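Storing Bracelets and Beads
Household Care Notes, Stondbridge Residents' Library

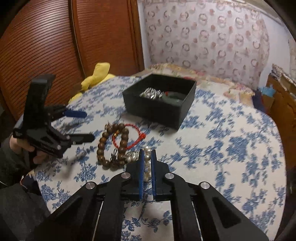
Bracelets on a patterned tablecloth, with an open black box behind them.

Residents are advised to sort jewelry on a covered table, as cloth keeps beads from rolling.

Wooden beads should be wiped with a dry cloth only. Do not soak them.

Knotted cords must be laid flat and separated before storage – a tangled knot should be loosened with a blunt needle, never pulled.

Silver pieces are best kept apart from pearls and pearl-like beads, which scratch easily. A soft pouch is suitable for each strand.

Place heavier bangles in the box first.

Revised by Aldana Quezada, January 21, 2026.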